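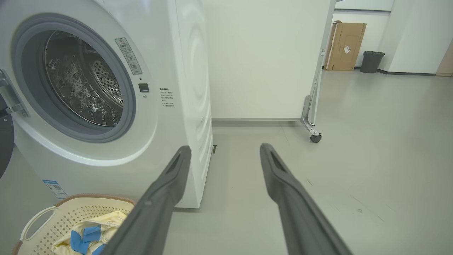
Washer "care plan" asks renters to pay monthly for wiping a rubber seal

Appliance rental firm Clarura has begun offering customers a monthly care plan for front-loading washing machines, promising fresher laundry and fewer service calls. The plan, called Steltellow, costs 42 yuan a month on top of the rental. What customers get for the money is harder to pin down.

According to the leaflet sent out in October, subscribers receive a visit every 60 days. A technician wipes the rubber gasket around the door, runs an empty hot cycle with a cleaning tablet and checks that the machine stands level. The visit is booked for 30 minutes, and the hot cycle takes up most of it.

Those are jobs most households can do with an old towel. The folds of a front-loader's gasket hold water after a wash, along with lint, hair and the odd coin, and a seal left that way will start to smell. Drying it and leaving the door open for a few hours usually deals with the problem. None of this is a trade secret, and plenty of owner's manuals say as much.

Clarura says the plan goes further. The leaflet claims that regular care "restores the drum surface to its original performance." Asked what that meant, the company said drums lose "cleaning efficiency" when detergent film builds up on the metal. It did not supply test results, and it would not say how performance had been measured before or after a visit.

Yaqin Su, who repaired washing machines for Enness before opening her own shop, was not impressed. "A steel drum with holes in it is a steel drum with holes in it," she said. "If there is film on it, people are using too much powder. Use less powder. I don't charge for that."

Su said most of the calls she gets about bad smells end at the gasket or the drain filter. She also sees a fair number of damp clothes left sitting in the machine overnight. A basket kept next to the washer does more good than a tablet, she said, provided somebody moves the load into it. She does recommend a hot empty cycle now and then, particularly in homes that wash everything cold.

The company points to its sign-up figures, saying 2077 households have joined so far. It did not say how many were still in the free first month, when the visit costs nothing and the plan renews by itself unless the customer cancels in writing. Nor would it say whether service calls have dropped among subscribers, though that is the main promise on the front of the leaflet.

Rival firm Nair, which rents similar machines, has no such plan and says it isn't working on one. It gives new customers a printed card with cleaning steps — wipe the seal, empty the filter, leave the door ajar — and charges only when a part needs replacing.

Clarura said it will publish "customer satisfaction data" once the first round of visits is finished. Satisfaction is a different thing from a cleaner machine, and the company has not said whether it plans to measure the second. Renters who want to drop the plan have to send their notice before the free month runs out.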